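1/ We finished the write-up of our summer work in the Trarnura project, so I would like to explain the method in a short thread. It concerns one question: can a robot learn to put a part into a computer by using recordings of taking it out?

2/ Background first. In our lab in Serotthorpe we train arms to work on old desktop PCs. Removing a drive caddy is easy to teach. Putting it back is much harder, and a person who teleoperates needs many attempts before the movement looks good enough to keep.

3/ So we had the idea to record the easy direction and reverse it in time. The idea is old, and other groups used it for pegs and blocks. We wanted to know how it behaves with soft plastic clips and with a camera which sits on the wrist and sees mostly the part it is holding.
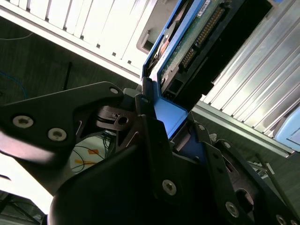 Wrist view with a blue caddy in the gripper.

4/ With a view like this, the policy learns a lot about the pose of the caddy inside the fingers. We think it is the most useful information in the whole observation. When we masked the region of the fingers during training, the insertion became clearly worse, while the reaching phase stayed the same.

5/ The data. We recorded 200 extractions by teleoperation and reversed them. For comparison we also recorded 200 real insertions, by the same operators. Both sets have the same length of episode after trimming, which cost me most of August.

6/ A reversed recording has one known problem: forces do not reverse. When you pull, friction acts against the pull. When you push, it acts against the push. If you only flip the order of the frames, the commanded positions at the contact are slightly too timid and the caddy stops before its seat.

7/ Our correction is simple. We find the moment where the wrist force changes quickly, and from this moment on we shift the target position a small amount deeper in the direction of insertion. We call this step Volska. The name has no deep meaning, it was the name of the folder.

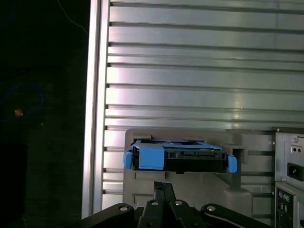
Caddy at the gray bracket, blue tab on each end.

8/ The tabs were a difficulty we did not expect. A finger can touch a tab during the approach and turn the caddy a little, and then the angle is wrong when it meets the bracket. The extraction data almost never contains this situation. A human operator who inserts will correct it without thinking, so the real insertions contain many small corrections.

9/ For this reason we did not want to replace the real demonstrations completely. The final policy is trained on both sets together. I was sceptical about mixing them, as I feared it would average two different habits of movement, but the training was stable from the first run.

10/ Result of the mixed policy: 279 successes in 336 trials. A success means that the caddy is fully seated and the gripper has released it. If somebody had to help, even with one finger, we wrote it as a failure.

11/ The reversed set alone, without the Volska step, was too poor to report as a useful system. With the step it comes close to the real insertions, but it fails in a different way. It usually arrives well and then cannot recover after a bad first contact.
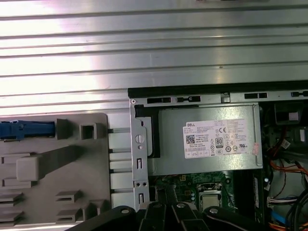
Wrist view with the fixture plate to the left of the open PC.

12/ Lighting is the variable I would control better if we started again. Many of our failed approaches came from recordings with strong reflections, and a ribbed metal surface is not kind to a camera. You can see how the glare washes out the left part of the metal here, while the label on the power supply still shows the word DELL and a CE mark. I have a suspicion that the policy uses such labels as landmarks. To test it, I want to cover them in half of the trials and change nothing else.

13/ A practical remark for people who want to try this. Please check your gripper signal after reversing. "Open" and "close" exchange their meaning in time, and the delay of the fingers then comes on the wrong side. We shifted this channel separately. Before the fix, the robot released the caddy too early and we blamed the network for it.

14/ I should also mention the limits. We tested one type of caddy and one arm. Isaksson, our partner on the recycling side, has asked for memory modules next. There the extraction begins with opening latches, and I do not yet know how to reverse this in a sensible way.

15/ The preprocessing scripts will go online when the comments in them are translated. If you have tried time reversal with cables or connectors, I would be glad to read about it, also if it did not work.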